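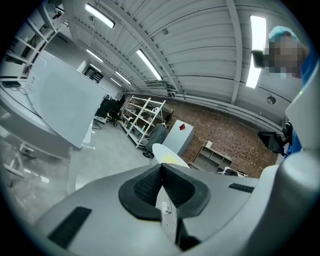
Ceiling lights on in the packing room, blue cap on.

How to clean fluorescent lights in a workroom with a ribbed metal ceiling

I put this job off all through April, and by the time I got the ladder out you could write your name in the dust on the fittings. If your workroom has a corrugated ceiling like ours at Hadgate, you'll know the ribs hold on to everything. Set aside a morning for it!

What you'll need: a stepladder, a long-handled duster, 6 microfibre cloths, a bucket of lukewarm water with a squirt of dish soap, old sheets for the benches and a disposable hair cap (trust me on the cap).

1. Switch the lights off at the breaker and let the tubes cool. I go and have a coffee.

2. Cover the benches and anything else you'd rather not wash afterward.

3. Start with the ceiling itself. Run the duster along the ribs, never across them, or you'll just flick the grey fluff into the next groove. Do the beams next, then the tops of any pipes.

4. Wipe each fixture with a cloth that's damp and wrung out hard – no drips, no spray bottles anywhere near the ends. Dry it with a second cloth straight away.

5. If you're taking tubes out, give them a gentle quarter turn and lower them with both hands. Wipe them dry. Twist-in holders vary, so check yours first. Cracked tubes go to the hazardous waste depot, never the garbage.

6. Vacuum the vent grilles with the brush end, then do the floor last.

Marjatta Jääskeläinen taught me to pencil the date on a bit of masking tape by the switch, so you know when it was last done. Ours now says June 18, 2020, and the colour of the walls has changed more than I'd like to admit.

Give everything 19 minutes or so to dry before you flip the breaker back on. I use the time to rinse the cloths.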